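Jovar Two-Finger Gripper Kit, with wrist camera

I finally got to see this one run in person at the Kjærgaard open day in Privville in February, and I came home wanting two of them! Oluf Kjærgaard had the Dunen bench going from 4 in the afternoon, and Leif Ravn let me hang over the screen and ask far too many questions (sorry, Leif). What sold me was the wrist camera view – you get the fingertips and the work together, right up close.

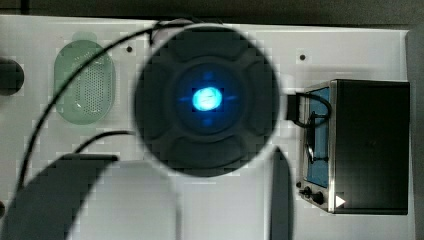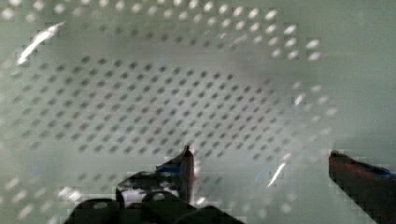 Gripper's-eye views from the open day: the white panel with the round, blue-lit device first, then the pale green perforated surface with the fingers open wide.

The kit comes with the gripper, the camera, a mounting plate and 100 spare finger pads, which sounds like a lot until you've met my workshop. Cable is extra, and do get the long one. I'm taking orders now under part number 228, and if you're not sure it fits your arm, send me a photo of the wrist flange and I'll check before you pay. Setup notes (Leif's, lightly tidied by me) go in the box.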